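Skekolside Shared Workshop
Evening Course in Home Automation and Small Robots
Handout 4: Building and Checking a Pair of Hand-Held Grippers
Prepared by Natsumi Fujimoto, course instructor

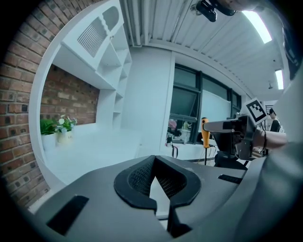

This session continues from Handout 3, in which the finger linkages were printed, cleaned and fitted. Participants should arrive with both gripper bodies assembled and all screws present. Bodies that are still missing a finger may be brought along, but the calibration exercise cannot be completed with them.

1. Purpose of the session

By the end of the evening each pair of participants should have two grippers that open and close freely, carry a marker card that can be read by the tracking program, and produce a short recording in which both tools are located at all times. The recordings will be used in Handout 5, where the same motions are played back on the Lutura bench arm.

2. The marker card

Each card carries a black-and-white fiducial pattern on a white square. The tracking program finds the four corners of the pattern and calculates from them the position and tilt of the tool. The calculation depends on the printed size of the card, which must be entered in the settings file before recording.

Cards are to be mounted on the top of the gripper body. A tilted card is acceptable provided that the tilt does not change during use. A card that can be moved with one finger must be remounted. Glossy lamination should be avoided, as reflections from the ceiling tubes can hide part of the pattern at certain angles.

Each card has its own number. Kit 423 was issued with two cards bearing the same number, and its holders should exchange one of them at the Sultana cabinet before starting.

3. Mechanical check

Hold the gripper at waist height and close the fingers slowly. The motion should be even over its full range. If the fingers catch near the closed position, loosen the pivot screw by a quarter turn and repeat. Do not file the linkage until this has been tried.

Place a strip of paper between the fingertips and close them. The paper should be held along the whole width of the tip. Where it slides out at one side, the tip pad is seated unevenly and should be removed and glued again. Allow the glue to set until the following session.

Route any cord along the forearm and leave enough slack for the wrist to turn fully. Cords must stay clear of the fingers.

4. Recording exercise

Working in pairs, one participant holds both grippers and the other operates the laptop. Begin with the tools still for a slow count of five. Then bring them toward each other, hold, and separate them again. Repeat the motion with the left tool higher, then with the right tool higher. A recording of 1000 frames is sufficient.

Save the file in the Skutemell folder under your kit number. Open the log and note the number of frames in which both cards were found. In the instructor's trial the count was 383 on the first attempt, with one card turned away from the camera for much of the motion. After the card was remounted the trial was repeated with no other change to the setup.

5. To be handed in

One page per pair, stating the card size entered, the frame count from the log, and any adjustment made to the linkage. A sketch of the card mount is required from participants who designed their own. Pages may be left in the tray beside the printer until the December session.

Reading for next time: Handout 5, sections 1 and 2.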